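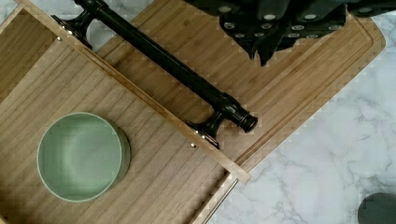
Kitchen Photos: Second Floor Apartment, Plurisau Street

The apartment sleeps four and the kitchen is the part guests write to us about most, usually to ask what is in it and whether they need to bring anything. The short notes are meant to answer that. Tihomir Halilović and I went through the drawers and the counter in September and wrote down what stays in the apartment between guests. If something is missing from the notes, it may still be in the kitchen, so please ask.

Drawers and bowls

The drawers have black bar pulls, held on with ordinary screws. One or two of the pulls work loose over a busy season. There is a screwdriver in the hall closet, on the shelf with the spare light bulbs. A quarter turn is enough. The drawer bottoms are bare wood, so wipe them with a damp cloth and leave them open for a while afterward - please don't spray cleaner straight into them.

Bowls can go back in whichever drawer has room. We used to have labels, and guests moved things anyway, so we took the labels off.

The counter

Most of the cooking gear stays out on the counter. It saves lifting the heavier pieces in and out of the lower cabinets. The surface is white with gray veining and it does mark. Coffee, beet juice and turmeric are the worst. Wipe them up when they happen and use a board for all cutting.

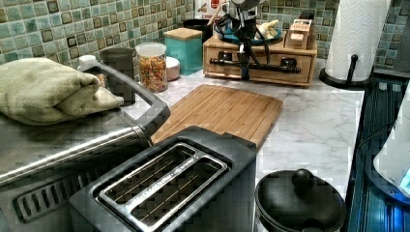

Toaster, cutting board and covered pot on the counter.

The toaster takes 2 slices. Setting 6 is too dark for most bread, and Azra Milošević, who cleans for us on Thursday, suggests starting at half that. The crumb tray slides out and should be emptied before you leave.

The cutting board has a groove around the edge for juice. Wash it by hand and stand it on its side to dry. The last one went through the dishwasher and split along the grain, and the replacement took nearly 6 weeks to arrive.

The pot with the black lid is the one to use for soup or pasta. The knob on the lid gets hot on the stove, so use a towel. Kitchen towels are changed between guests, and spare ones are in the bathroom cabinet with the sheets.

Jars and canisters

Dry goods are kept in containers along the back wall. Anything left there is free to use. If you open a new bag of something, put what is left in a container with a lid, or take it with you. The tile behind them is easy to clean with warm water and dish soap - no scouring pads, they pull at the grout.
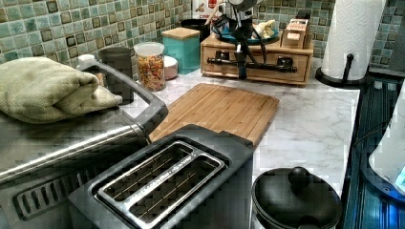

Can we leave food behind for the next guests?
Dry food in a closed jar is fine, such as pasta, rice or cereal. Anything from the refrigerator should go home with you or in the trash, including unopened milk.

Other pages

Photos of the bedroom and the balcony are on their own pages. Katsuhiko Honda is taking new ones of the hallway after it is painted. The paint is a plain off-white and the coat hooks will go back where they were.

For questions about the kitchen, write to Mirjana Stojanovska through the contact form and give the apartment number, 306. Messages are answered in the evening, after 6.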